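How to Buy a Gift for Someone Who Says They Want Nothing

Start with what they already own and have worn out. My friend Jintana swore she needed nothing, while drying her hair every morning with a towel you could read through. She got two thick ones. She has yet to return them.

Next, set a limit. Mine is $30, a sum that says "I thought of you" without adding "and now you owe me."

Check the replacement against the original. Same size, same general color, slightly better made. A person who has carried a black wallet since college isn't waiting for you to introduce them to orange.

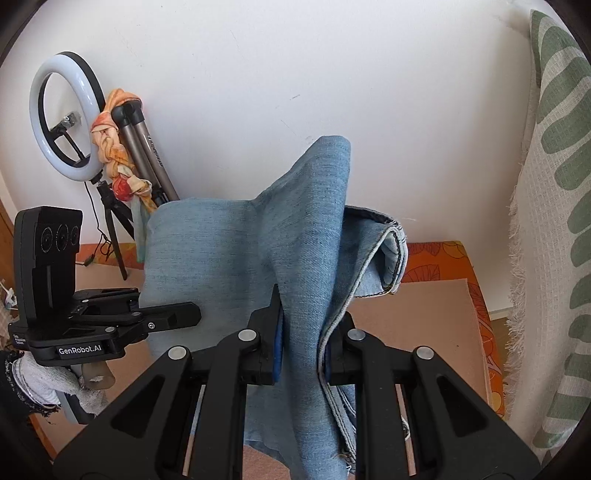
Read a few of the bad reviews before you order. Skip the ones about shipping and look for the same complaint turning up 3 times. I once bought a Wustotus travel mug on the strength of 1,000 happy customers, and Uthai wore most of his coffee to work.

Take off the price tag, tuck in the receipt, and wrap it plainly. If they say you shouldn't have, agree and hand it over anyway.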